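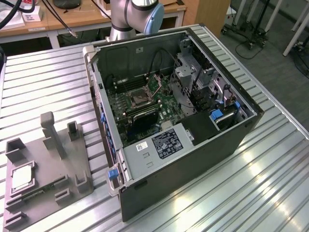
By Kyung-tae Han | Features

Home | Features | Robotics | Labs | Archive

3 min read
Print this article | E-mail this article

The processor sits in a gray 3D-printed plate, a short reach from an open computer tower and its bare socket. Getting it across is the test Cattaneo's group at Faltov set for Gristemine, a method that learns assembly from 793 human demonstrations.

The April paper reports 50 trials and 2 bent sockets. Good numbers, and I'd like them better if the plate weren't bolted into the story. Every chip starts in the same recess, at the same angle. Repair benches don't come with recesses.

Olleo, the rival method, trained on 3,000 demonstrations and did worse, but it was tuned for cables. The authors give that one footnote.

I asked what happens when the tower is turned a few degrees. "We haven't published that," Cattaneo said. Had they tried it? They had.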